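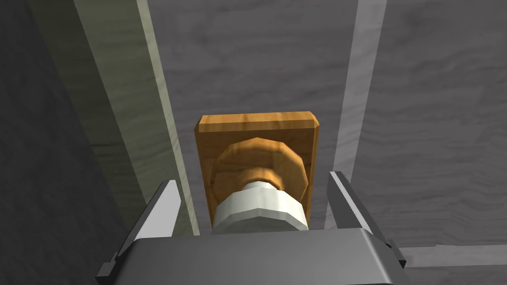 Moving the knobs on old kitchen doors, how far in from the edge?
Posted by isthorpe_sigita
We're keeping the original cabinets in our place in Isthorpe and swapping the bar pulls for knobs. The old pulls used two holes and I'd have to fill both and drill one new one. My thinking is to try the look on a scrap first, a round knob on a small piece of wood like the one at the top, before I touch a real door. The previous owner put the pulls dead center on the stile, which looks low to me on the uppers. Doors are painted, frame and panel, stile is 52 mm wide. How far up from the bottom corner would you go?

lưu_carpentry
Center of the stile side to side, and level with the top edge of the bottom rail on uppers. On lowers flip it. I've done it that way for 20 years and never had a customer ask me to move one.

grillov
Disagree on lining it up with the rail. On a short door that puts the knob too high. I go the same distance up as in, so 26 and 26 on yours. It looks even and it's easy to make a jig for.

lưu_carpentry
26 up is going to look like it's sliding off the door. Tape one on and stand back before you commit.

plovirholm72
What are you filling the old holes with? That matters more than where the knob goes. I used spackle on mine and it shrank, and by September I could see every one of them through the paint. Had to redo the whole run with two-part filler.

isthorpe_sigita
I was going to use wood filler from the can. Is that no good?

plovirholm72
Fine for nail holes. For a hole all the way through I'd glue in a dowel, cut it flush, then skim with two-part. Sand, prime, paint.

grillov
Dowels are overkill on painted doors. Two-part filler by itself holds. Put tape on the back so it doesn't fall through.

sang_m
Other option is a backplate. It covers one of the old holes and you only have to fill the other. My total came to 219 with the knobs, and I skipped most of the painting. Not everybody likes the look. My husband, for one.

isthorpe_sigita
I looked at backplates but they feel too fussy for this kitchen. I taped a knob up both ways tonight. Level with the rail looks better on the tall doors and I can't decide on the short ones over the fridge.

lưu_carpentry
Keep them all the same height. Use an 8 mm backing block clamped behind the door when you drill or you'll chip the paint coming out.

grillov
Agree with him on the backing block. Still say 26.

Sigita Zariņš (isthorpe_sigita)
Going level with the rail. Dowels are in and the glue is drying. I'll drill the pantry door first, it opens against the wall anyway.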